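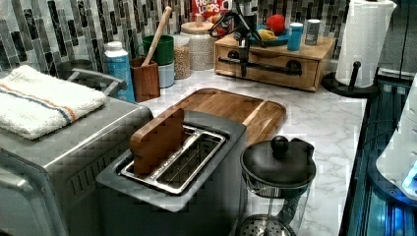 Do we still need a holding midfielder? (Gostdale FC board, First Team)

Started by backpost_benny, 28 March 2018

backpost_benny
There has been a lot of grumbling in the east stand about the new shape, so I thought it could have its own thread before it eats the match threads as well. Walczak has now gone 9 games without a proper sitter in front of the back four. Bielecka has dropped to the bench, the two eights are told to take turns holding, and we're meant to believe this is the modern way. I don't buy it. Away at Trostov we were cut open down the middle every time they won a second ball. What's the thinking here?

UrszulaN
The thinking is that we couldn't score before. Has everyone forgotten August? We had a lovely solid base and nothing whatsoever in front of it.

backpost_benny
We had a keeper with a broken thumb and a striker on loan who didn't want to be here. I wouldn't blame the holding player for that.

terrace_ghost
Did anyone read the interview with the new coach, Mazurek, in the programme? Two pages on "rotating responsibility in central areas". I read it twice and I still couldn't tell you who picks up the runner.

UrszulaN
Whoever's nearest. It's not that complicated.

terrace_ghost
Whoever's nearest is what my under-tens do.

kimie_s
Kimie Shimada here, I used to write the Ko Lane fanzine for those who remember it. I'd be careful about pinning this on Mazurek. Walczak was already playing this way in the reserves before Marianna Mazurek was appointed, and the reserves shipped goals for fun. So if the new coach was brought in to make it work, fair enough, but I'd like to see some sign of it working. "Give it time" is what we were told about the long throw as well.

old_gravel
Oh God, the long throw.

ninian82
Counterpoint. Evov play exactly the same way and they're top. Two eights, no sitter, full-backs tucked in. Looks great.

backpost_benny
Evov's full-backs can run. Ours are a converted centre half and a lad who cramps up on 60 minutes. You can't copy half of a system and leave out the bit that makes it safe.

ninian82
He's cramped up twice.

backpost_benny
Twice that I saw.

UrszulaN
I sit behind the dugout and for what it's worth Bielecka isn't sulking. He's up shouting at the midfield for most of the game. Zbigniew has never been quick and I think Walczak looked at the away fixtures and decided he'd be run ragged on the bigger pitches. You can disagree with that but it isn't mad.

terrace_ghost
He wasn't quick when he was 21 either. Never needed to be, he was always standing in the right place. I'd take standing in the right place over a heat map.

old_gravel
I've been coming since 2000 and every manager has had one of these ideas. Three at the back, no wingers, the keeper as a sweeper. Each time somebody in the club shop explains to me that the game has moved on. Then we lose to somebody in the mud and a big lad comes back into the side.

ninian82
So we should never change anything?

old_gravel
Didn't say that. I said I've heard it before.

kimie_s
What I can't get past is the goals we're letting in. Go back over the last three home games. Same ball, played into the gap between centre halves and midfield, player turns, shot. Genowefa Walczak keeps telling the local radio these are "individual errors". If different individuals make the same error in the same patch of grass, I start to wonder about the patch of grass.

UrszulaN
One of those was a deflection, in fairness.

kimie_s
Off a man who was standing on his own in that gap.

UrszulaN
Fine. I'd still rather watch this than last season. We get bodies in the box now. My dad has stopped leaving at half time.

backpost_benny
Glad for your dad. I'd start Bielecka on Saturday's side of the break if we had a lead, just the last half hour, and see if it shuts the door. Not much of a revolution.

terrace_ghost
You'll need the lead first.

ninian82
Didn't the thread on shirt number 41 say he's out of contract in the summer anyway? Might be why he isn't playing.

backpost_benny
That was a rumour from the bloke who also had us signing a Brazilian. I'll believe it when the club says so, and then I'll probably check.

old_gravel
Anyone got a spare for the Trostov return? Two adults if possible, not behind the pillar.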